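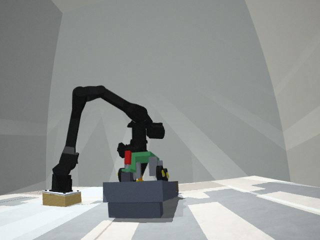

Hanneke Verhoeven has been repairing accordions for 12 years, the last 10 of them from a rented shop at the back of the Pramgate arcade. Before that she kept the books for a plumbing supplier. She still does her own accounts on paper.

The first accordion she opened was her grandfather's, a red Van Hecke that had sat in a shed through several summers. The wax holding the reeds had softened and let go.

"When I took the side off, reeds fell out on the kitchen table," she says. "I put them in an egg carton and had no idea what order they went in. It took me from April to Christmas to get it playing, and it played badly."

She learned the rest from Anouk Jacobs, who ran a workshop in Dretell and took her on two mornings a week without pay. Jacobs, now retired, remembers her as slow.

"Slow is fine in this trade," Jacobs says. "The fast ones file too much off the reed, and then you've got a reed that's sharp and you have to take metal off the other end to bring it back down. Do that a few times and it's finished."

Most of what comes through the door is leaking bellows, sticking keys or old wax. Verhoeven melts her own wax from beeswax and rosin in a small saucepan, and changes the mix a little for customers who live up north, where a softer wax won't last the summer. She won't say what the proportions are. Jacobs gave them to her on the condition that she keep them to herself.

A full tuning is the biggest job. Every reed comes out, is cleaned, gets new leather if it needs it, and goes back to be tuned against the others. The shop charges $665 for a mid-sized piano accordion, and she knows that puts some people off.

"They'll tell me they paid less than that for the whole instrument," she says. "Fair enough. I tell them to play it as it is and come back if it bothers them. Some do come back."

She turns away work on the cheapest instruments, where the reeds are mounted on plates that can't be taken out one at a time. She also turns away anything with woodworm – it goes straight back in the customer's car. She learned that one the hard way, when a box left in the shop over a long weekend cost her a shelf.

Parts are a worry. Her leather came for years from a supplier called Hatudard, which closed its counter last winter. She bought what was left and thinks it will see her through to the end of next year. After that she may have to cut her own, which Jacobs did for most of her working life and doesn't recommend.

"Your thumbs go," Jacobs says.

The waiting list stands at 13 instruments. Verhoeven has thought about taking on a learner, and one or two people have asked, but the shop has only the one bench and she likes the radio on a station other people can't stand.

Her grandfather's Van Hecke is on the top shelf. She retuned it a few years ago and it's in good order now, though she rarely takes it down.

"I don't play much," she says. "I know four tunes, and two of them are the same tune."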